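Section 3: Setting up your Banesico label maker and shelf list

Read section 2 first if you haven't charged the unit. It won't pair on a flat battery, and you'll only end up back there.

3.1 Before you start

You need:
the label maker
one roll of Plondach tape, white or clear
the small key for the tape door (taped inside the lid of the box)
a phone or laptop on the same wifi
a cloth, slightly damp

Pick one room to start with. One. Kitchen, utility, hobby room, whichever annoys you most. Get everything you mean to label out where you can reach it. 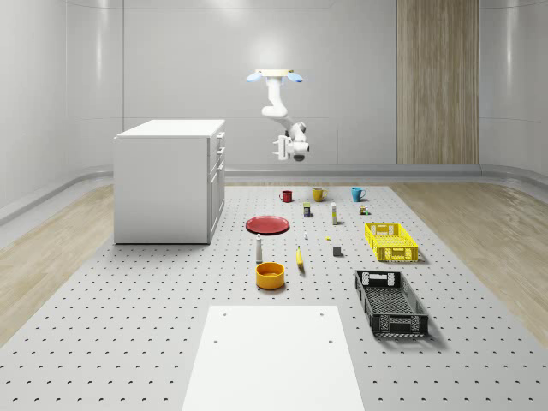 Furano

Right. Loading the tape.

1. Switch the unit off. Hold the power button until the screen goes blank.
2. Turn the key a quarter turn left. Door springs open.
3. Drop the roll in, printed arrow facing up. If the arrow faces down the door will still shut, but you'll get blank labels.
4. Pull 5 cm of tape through the slot. Straight, no twist.
5. Close the door. Push until it clicks.
6. Switch on. Screen shows TAPE OK.

If it shows TAPE ? open up and do step 3 again. Nine times out of ten it's the arrow.

Caution: the cutter is just inside the slot. Fingers out before you switch on.

3.2 Pairing

1. On the unit: Menu, then Link.
2. A 4 digit code comes up.
3. Open the Varma list page on your phone. Tap Add printer.
4. Type in the code. You have 17 seconds, then it changes. Annoying but there it is.
5. Wait for the beep.

No beep? Check both are on the same wifi. Guest networks don't work. Neither does a phone on mobile data only, even if the page loads fine.

Note: one unit, one list. If a second person pairs their phone they'll see your list, not get their own. For seperate lists see section 6.

3.3 Making your groups

Groups go in before labels. You can do it the other way round but then every label has to be moved by hand.

Start with 5 groups at the most. Suggested, for a kitchen or utility:

Every day
Baking
Tools and fixings
Cleaning
Not sure

Keep "Not sure". Things go in there and get sorted later. Without it you'll stand holding one odd lid for ten minutes.

1. Tap New group.
2. Name it. Short, 12 letters or fewer, or it runs off the small tape.
3. Pick a colour. Colour only shows on the phone, the tape is always black print.
4. Save. Do the next one. 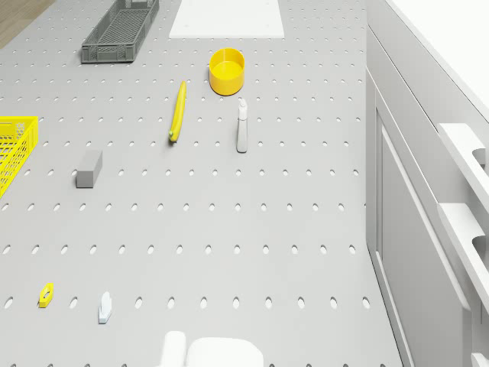

Fig. 3b. Crate at the back, items spread out on the worktop.

3.4 Your first labels

Containers first, then shelves, then single items if you must. Most single items don't need one.

1. Wipe the surface with the cloth. Let it dry. Really dry, tape won't hold on damp plastic.
2. Choose the group.
3. Type the name. What you'd shout across the house, so "string" and not "household twine, natural".
4. Check the preview. Long words shrink, and below size 3 you can't read them from standing height.
5. Press Print. Don't pull while it's printing, it smears.
6. Wait for the cut, then lift out.
7. Peel the backing from the split in the middle. Stick down centre first, then smooth outwards.

Anything with holes or slots in the side: put the label on the rim or a solid corner. On open mesh it peels off within a week. If there's no flat bit at all, use a tie-on tag (Plondach do them, same width, pack of 17).

Don't label:
anything that goes in the oven
the inside of a mug or bowl
food packets you'll finish this month

Outside of a mug is ok on clear tape. Hand wash only after that. Dishwasher lifts the edges.
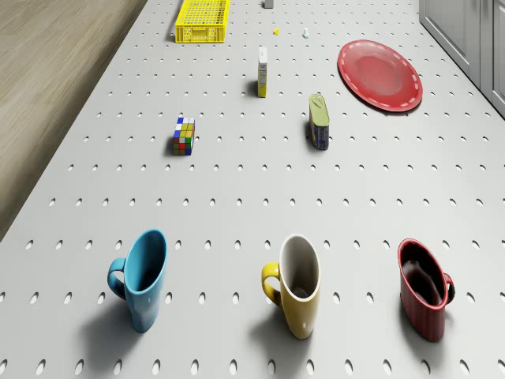
And do the shelf as well as the box, or the box ends up back in the wrong place by teatime. Same name on both. Use Print x2 to save typing it again, it's under the little arrow next to Print.

3.5 Shelf numbers

Optional. Skip it for a small cupboard.

1. Number shelves from the bottom up. If you add one on top later you won't have to redo the lot.
2. Tap the group, tap Where, type the shelf number.
3. Cabinet doors count as a shelf if there's a rack on the inside. Use D and a number, e.g. D1.
4. Save.

Search now shows the number next to the name. Type "tape measure", get "Tools, 4".

3.6 If it goes wrong

Faint print: battery low, or very old tape. Charge first.
Half a label: tape twisted. Back to 3.1.
Same label twice: you've left x2 on. It dosn't switch itself off.
List empty on phone: pull down to refresh. Still empty, log out and in. Nothing is lost, the list lives on the unit.
Door won't lock: roll sitting too high. Press it down flat and try again.
Sticky cutter: unit off, cotton bud, drop of white spirit. Let it air before you print.

Caution: never scrape the cutter with a blade.

Next: section 4, backing up your list. Do it before January, when the free storage for new units runs out.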